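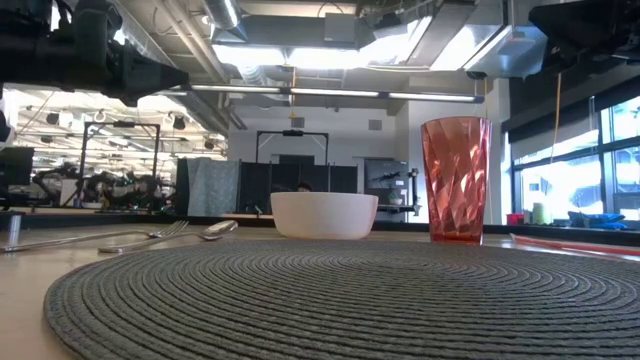 Chapter 9
Learning from Demonstration

Setting a table is a job we hand to children, usually while we do something harder. Robots find it humbling. The fork must go somewhere in particular, the bowl somewhere else, and a shiny spoon offers a camera mostly a view of the ceiling lights.

The Drundeck study gave two arms the task and 3282 demonstrations to learn from. The resulting policy did well on bowls. On cutlery it showed what the authors called "residual variance," a phrase parents may wish to borrow.

This chapter asks what such a policy has learned. Section 9.1 covers how demonstrations are recorded. Section 9.2 retrains the policy on 30 of them, then on 10, and compares the damage. The Filldale method, which weights the demonstrations by quality, waits until Section 9.3.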